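Teaching a machine to pick up satin

214 shares | 9 comments

The visitors' coats go on a rail by the door at Solleo, and the first thing anyone is asked to do is fold a pillowcase. Thomas Galli hands them out from a cardboard box. He doesn't say why. Most people manage it while still talking to whoever they came with, and then he asks them to do it again and say out loud what their hands are doing. That takes a good deal longer.

"You pinched it, then you rubbed it to see if you had one layer or two," he told a woman from a uniform rental firm, who had not noticed herself doing that. "We have spent a long time on the rubbing."

Solleo builds handling equipment for sewing shops and linen services. It rents the upper floor of an old hosiery mill in Runarport, with freight doors at one end and a row of tall windows that the staff have covered with tracing paper to soften the light. Twice a year it opens the floor to customers, students and anyone else who signs up in time. This spring 70 people came through in groups, each group getting a little over an hour.

The company started with towels. Towels are thick, they hold a shape for a moment after they are let go, and their edges are easy to find. From there it moved to bedsheets and then to work shirts. Satin was a request from Bech, a maker of linings and bridal wear whose cutting room still has every panel lifted and turned by hand. Bech wanted to know if a robot could take one piece of cloth off a table, from any position, and lay it flat in a frame for the next person.

Galli, who runs the workshop, thought it would take a month. That was in March of last year.

"A towel forgives you," he said. "With satin, if you come down a little hard, the cloth slides away in front of you. If you come down a little light, you close on air. And it shines, so the camera sees a bright patch and a dark patch and has to decide which one is a fold and which one is just the lamp."

The camera is small and rides at the robot's wrist, looking down past the fingers. A monitor on a stand shows visitors the same view. The fingers are yellow, with beveled tips. Marisa Caruso, who designs them, keeps the older sets in a drawer and lets people handle them. The early ones were narrow and had sharp corners, and they left pulled threads. Some later ones had rubber pads, which gripped so well that the cloth would not let go when it was supposed to.

Caruso is the one who explains the approach. The robot looks for a place where the fabric already stands up or doubles over on itself, because a fold gives the fingers something to close on. A perfectly flat sheet of satin is the hardest case and the team mostly avoids it. If the cloth lands flat, the arm gives it a small push to raise a ripple and then looks again. 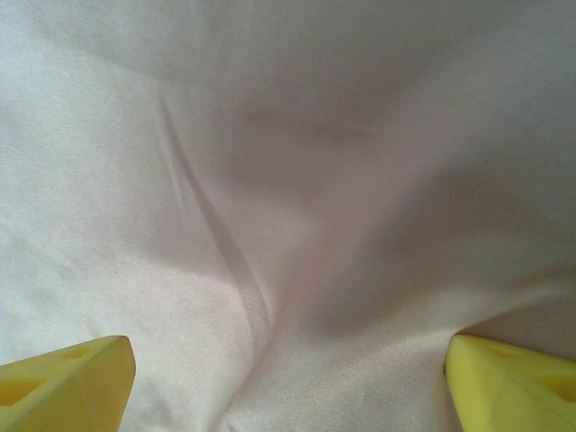

RUNARPORT, Fri 13 April

The afternoon group gathered by the table at two. There were students from the technical college, a couple who own a dry cleaning shop, and Chanida Nilsuwan, who manages the cutting room at Bech and had driven over to see what her company was paying for.

The cloth was pale pink satin, draped in soft waves. On the monitor a long crease ran down across it at a slant, crisp in the middle, ending just above the gap between the two yellow fingers. Off to the right of the crease was a wide hollow in shadow, and one of the students asked how the software could tell that from a fold.

"Sometimes it can't," said Emese Sárközi, who writes the part that picks the grasp point. "The hollow is darker, so an early version loved it. It would go straight for the darkest place and come up with nothing." The current version pays more attention to edges. A real fold tends to have a thin dark line with a thin bright one beside it. A hollow fades out slowly on every side.

She has 2240 grasp attempts stored from this fabric alone, each one marked by a person as a good grip, a slip, or a miss. Yu-ting Tsai marked most of them. She came to Solleo as a summer student and stayed, and she now sets up the cloth between trials. It has to be dropped from the same height every time, with no arranging. People always want to arrange it, she said, and she had to train herself out of smoothing the corners.

The first run of the afternoon went well. The arm came down, the fingers closed, and a peak of satin rose between them. There was some clapping. On the second run the fingers closed and the cloth slipped out on the way up, and the arm went back and tried again by itself. On the third it took two layers, held them a moment, and put them down.

Nilsuwan was more interested in the third run than the first. Two layers at once is the mistake that costs her money, she said, because it usually isn't found until the next station. She wanted to know how the robot knew. Sárközi showed her the grip width on the screen, a small number that changes when there is more cloth between the fingers. It works on this satin. It does not work yet on thinner linings, where two layers feel much the same as one.

They talked about speed for a while. A good worker at Bech moves 300 panels in a morning and keeps an eye on the quality while doing it. The robot is well short of that, and Galli did not try to dress it up. His view is that it could run on the simple shapes, the sleeve linings and pocket pieces, and leave the big curved panels to people. Nilsuwan said the sleeve linings were the ones her staff would be happiest to give away.

The dry cleaners asked about wedding gowns. Galli said no, and then, after a moment, not soon.

Cost came up too. The arm is a standard model from Zamach, bought used. Caruso makes the fingers in the workshop, and when a pair wears out she makes another. What takes the money is the time - people dropping cloth, marking results, and starting over when a new fabric arrives. Every fabric so far has needed its own round of trials. The team hopes that the fourth or fifth will need fewer, but it has not seen that happen yet.

Near the end, Tsai let the students take turns dropping the satin. One of them bunched it into a tight heap, and the arm hung over it for some time before it moved. It picked a ridge near the middle and lifted, and most of the piece came up in one lump. The student looked pleased. Tsai wrote it down as a good grip, since the rules only ask whether the cloth left the table, and Sárközi said from the other side of the room that the rules might need changing.

Bech will send over 4 more fabrics before the summer, among them a stretch lining that Nilsuwan described as the worst thing in the building. She left a sample of it with Caruso, who had it wrapped around a spare finger before the group had reached the stairs.

Solleo holds its next open day in the fall. Groups are small, and places are given out in the order people write in. Visitors should wear flat shoes, as the stairs are steep and the freight elevator is for freight.

Share this story | 9 comments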